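About Us

Lorine Home Cooking School, Burnville. Small classes, plain food, no fancy stuff. Open all year except two weeks in February. 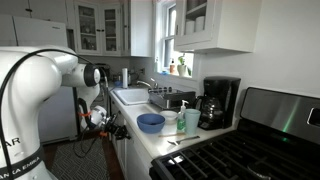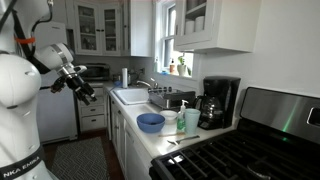
Lorine Class Guide, Issue 24, page 3

Started out as a Saturday supper class at the Rimdale church hall. Soup, bread, one pie. People kept coming back so we moved to Burnville and got a proper sign. Still no website shop, sorry, working on it.

What we teach

Weeknight cooking mostly. Stretching a chicken over 3 meals. Beans from dry. Pickles in the fall. Knife basics for teens, ask first about ages. Bread is its own course and fills up fast so dont wait.

The Wiriya course is our newest one, curries and rice dishes, medium hot unless you tell us otherwise. Runs evenings only.

How it works

Two hours a class. You cook, you eat, you take the rest home. Bring a lidded container and an apron. Flat shoes please. Allergies go on the sign-up form, not in a voicemail, we loose track of those.

Prices

Single class is $24. Full bread course $200, flour included. Gift cards yes, refunds up to three days before.

Right now

Updated April 29, 2020. In-person classes on hold. If you had a spot it is saved, same course, new date when we have one. Recipe sheets going out by email in the meantime, free to anyone on the list. Rimdale students, you're on the same list as everybody else.

Questions, use the contact form. Slow to answer this month.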